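Re: [fernholm-wood] oil or varnish for a big table?
From: Snežana Matić
To: fernholm-wood

Marin Ivanov wrote:

> Hi all, I've been reading the list for a while but this is my first post. We
> bought a big secondhand table for the kitchen, 46 inches wide, and the old
> finish is gummy in the spots where people put their elbows. I want to
> strip it and do it over before the end of August. My father-in-law says
> varnish and don't look back. My wife wants oil because she likes the
> feel. Which one holds up better with kids? And do I have to sand all
> of it, or can I just do the bad spots? Last thing, the corners are
> square and sharp and exactly at kid height. Is it a crime to round
> them off?
>
> Marin

Hi Marin, welcome! You've walked right into the oldest fight on this list, so I hope you brought snacks.

I've done four tables now, two with oil and two with varnish, and I'd pick oil for a kitchen every time. Your father-in-law has a point, varnish shrugs off red wine and my oiled table does not. But when varnish finally wears through (and it will, right where the elbows go) you get to strip the whole top again. With oil I wait till everyone's out of the house, rub the worn spot with a fine pad, wipe on a little more, and put the chairs back after supper. I did one patch last winter where my son had parked a hot pan and I have trouble finding it now.

Color is the other thing. Most oils will pull a brown wood warmer, and people who test on a scrap of something paler get a shock. Test on the underside of your own table. I like a plain medium brown with the grain showing, and I've gone off the really dark stains completely – every crumb shows.

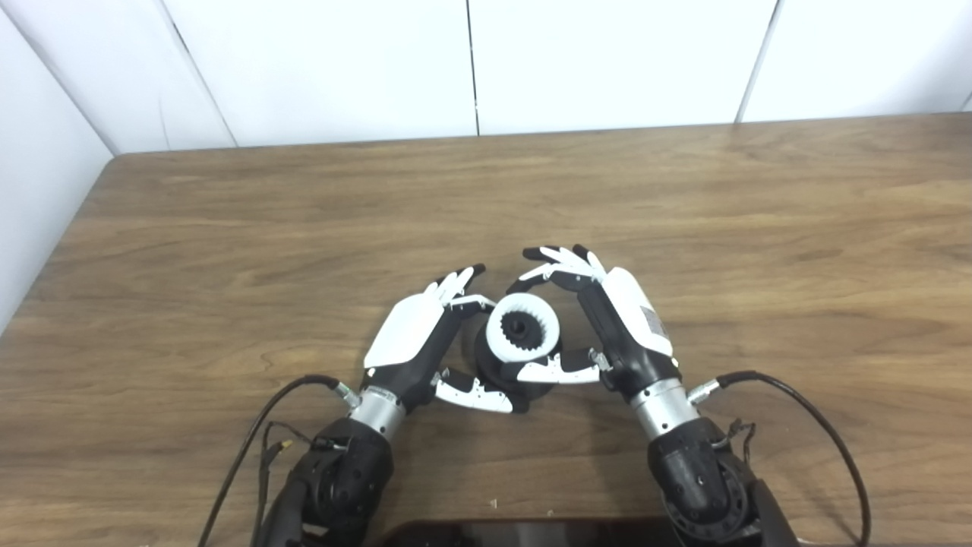

Brown wooden tabletop against white paneling, with a white toothed ring on a black base.

About the corners: not a crime! Round them. I drew mine with the bottom of a soup can, cut close with a jigsaw and finished with a sanding block. It took me one evening for all four. If your top turns out to be veneer then stop and write back, because you'll cut right into whatever's under it and that's a different conversation. Look at the end of the board. If the grain lines on top carry on over the edge, you're probably fine.

A bigger curve looks better than you'd expect on a wide table. I went timid on my first one and it just looked like the corners had been chewed. There's something about a rounded corner up against a plain white wall that makes a kitchen look calmer too, though maybe that's just me and my untidy kitchen.

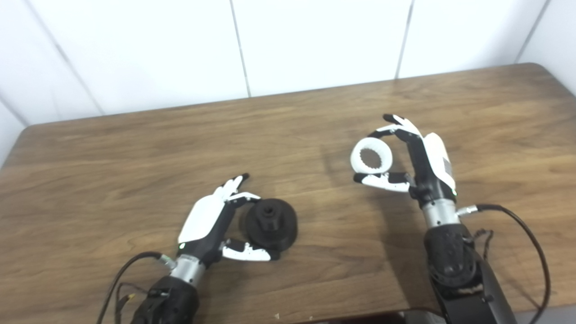 Sanding

Do all of it. I know. I tried the "just the bad spots" way on table number two and had pale islands for years, and my sister brought them up every Thanksgiving.

Scrape off the gummy stuff first or it'll clog your paper in no time. An old card scraper is fine, and so is a plastic putty knife if the finish is soft enough. Then 80, 120, 180, and stop there if you're oiling. Go with the grain on the last pass by hand, even if you did the rest with a machine. Vacuum, then wipe with a barely damp rag and let it dry overnight.

And do check for old paint or anything you can't identify before you make dust of it. Test kit, mask, windows open, kids at grandma's.

If your grain is streaky, with darker lines running the long way, don't try to sand the streaks out. They go all the way down. I spent a whole afternoon learning that one. After oil they get darker still and you end up liking them, or I did anyway.
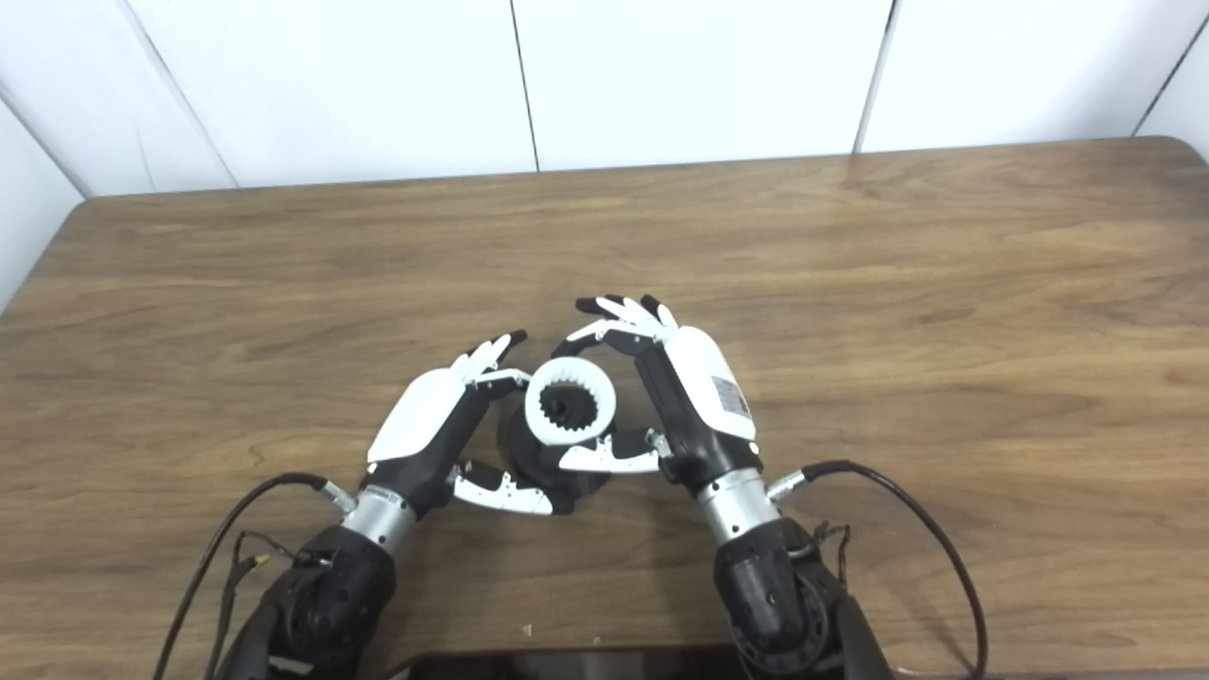

Oil, and what I paid

I used Zulberg the last two times. It goes on thin, smells like a shoe store for a couple of days, and the can says to wait a day between coats. I wait two. Three coats on the top, one underneath so the boards don't get ideas about cupping. Wipe off everything that hasn't soaked in after fifteen minutes or it'll go sticky on you and you'll be back to gummy elbows.

Lay the rags out flat outside to dry, never in a heap. Oily rags can catch fire all by themselves. Please don't skip this.

My whole bill was $144, with the oil, paper, a new block and a pair of decent gloves. Radulović in Clundano will sell you sheets one at a time if you ask at the counter, which helps if you only need a couple of the coarse ones. A place over there also quoted me $2,952 to have a similar table made new, and I laughed and bought more sandpaper.

Someone else asked last month about wax over oil. I've never bothered, but I think a couple of people here swear by it, so speak up please.

Marin, tell us what wood it is when you get through the gunk! And how long is the thing? You only gave us the width.

Snežana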